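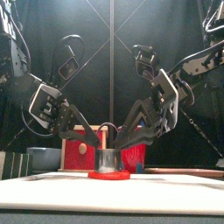
Home | Issues | Authors | Search

4.2 Dance training and screen casting

We coded 3,898 screen credits from the Clanville archive, and the result delighted us! Of 293 performers with early ballet training, 85 were later cast in a role with no dancing at all but plenty of physical acting - falls, fights, long silent takes. Ngata saw the same pull in her Te Moana interviews, where casting staff kept bringing up posture before voice.

Figure 3. Two robot arms lowered toward a metal cylinder on a red, dough-like disc.

Juška's reading of the Dralness musicals goes further still, and we take it up in Section 5 with the stage credits added. Perfume ads were coded separately.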